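A month with the Golberg arm kit

I've had the Golberg arm kit in the workshop for a month now and enough of you have asked about it that I'd better write something down. Short version for those in a hurry: I like it, I'm keeping it, and I'd still tell most people to wait for the next batch.

It cost me £724 with delivery. That's the middle bundle, so you get the arm, the gripper, the little wrist camera and the power brick, but not the rail or the fancy base plate. I dithered over the base plate for ages. In the end I bolted the whole lot to an old worktop offcut with four coach bolts and it hasn't budged, so there's a saving for you.

Ordering was through Gillent, who seem to be the only UK people carrying it. No complaints. It said it would take a fortnight and it took a fortnight. The box was enormous and full of that grey foam that sheds everywhere, and I'm still finding bits of it behind the radiator.

Putting it together

The leaflet says an evening. It took me two, plus a good chunk of a Brastanby drizzle sort of morning when I'd otherwise have been in the garden. The arm itself comes nearly done, you just join the three sections and run the cable through. It's the gripper that eats the time. The fingers go on with tiny screws that are all nearly the same length, and of course nearly is no good. I put a long one where a short one should go and the left finger wouldn't close. Took it all apart, swore a bit, put it back together, fine.

If you're buying one, tip the screws out on a tea towel and sort them first. The bags are labelled, but the labels are on the outside and they fall off!

The software was better than I expected. I'd been dreading it after the Van der Merwe kit I had before (long-time readers will remember the saga with the drivers, and the three posts of moaning that went with it). This one I plugged in and it found the arm straight away. There's a setup bit where it wiggles each joint in turn and asks you if the right one moved, which made me laugh more than it should have. Then you calibrate the camera by waving a printed chequered sheet about, and you're off.

You can drive it with a game controller or you can hold the arm and move it by hand while it remembers the path. I've mostly done the second. It feels a bit like teaching someone to dance by dragging them round the kitchen, but you get the knack. Go slowly, keep your other hand off the worktop, and don't sneeze.

Using it

I've spent most of my time on picking up and putting down, which sounds dull and is completely absorbing. I set myself a list of things from round the house and tried to get it to lift each one, move it across and let go without knocking anything over. Wooden blocks were easy. A tennis ball was easy too once I stopped squeezing it. Socks are a nightmare.

Tall things are where it gets interesting. The gripper is chunkier than it looks on the shop page, and when you come in from above you've got the whole body of the thing hovering over whatever you're after. You need to leave more room than you'd think on the bracket side.
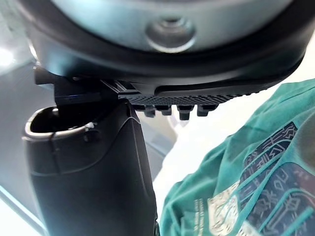 Gripper over the tall black one. Not much clearance under that bracket!

The wrist camera is a proper help with this. I nearly didn't bother with the bundle that includes it, and I'd have been kicking myself. From where I stand it's very hard to judge the last bit of height, and a view from up by the gripper tells you far more. You do have to get used to a big chunk of the gripper housing sitting in your picture the whole time. I found it really annoying for a few days and now I barely see it. It's also hopeless against a bright background. Everything pale just goes to white, so if your bench is near a window, pull the blind down or work in the evening.

The textured pads on the fingers grip well. I was worried they'd mark things, so I tried them on a painted mug and an old plastic beaker and couldn't find a scratch on either. They do pick up fluff, mind. A wipe with a damp cloth every so often sorts it.

What I don't like

The noise, mainly. It isn't loud exactly, but there's a whine when it's holding still with something in its grip, and it's pitched just where I can't tune it out. I've taken to wearing headphones. The dog leaves the room.

The cable is too short as well. It reaches from the arm to the floor and no further, so the power brick dangles unless you stick it to something. Mine is held under the worktop with a strip of Velcro. For the money I'd have liked another metre.

And then there's the manual. It's fine up to the point where the arm is moving and then it more or less stops. Anything about saving a path, editing it, or running two of them one after the other, you have to dig out of the forum. People on there are friendly and quick to answer, but I'd rather have had it on paper next to me with my tea.

I also had one proper fault. The second joint started slipping in the third week, so the arm would sag a little at full stretch. I emailed Gillent at teatime and had a reply the next morning asking me to tighten a collar I hadn't known was there. Did that, no sagging so far. I'll update this if it comes back.

Should you get one?

If you've had a kit before and you know you enjoy the fiddling, yes, go on. It's solid, the gripper is lovely once it's on properly, and I've had it running most evenings. If it's your first, I'd hang on. Gillent told me there's a new batch due in November with a longer cable and a reprinted manual, and those are my two biggest grumbles gone in one go.

Get the bundle with the camera either way. Skip the base plate if you've got a drill and a bit of old worktop.

Next up I'm going to have another crack at the socks. I've ordered a softer set of pads to try, and I'll put up a post when they get here. If anyone's got them working on fabric already, please leave a comment and tell me what settings you used, as I'm only guessing with the grip strength at the moment.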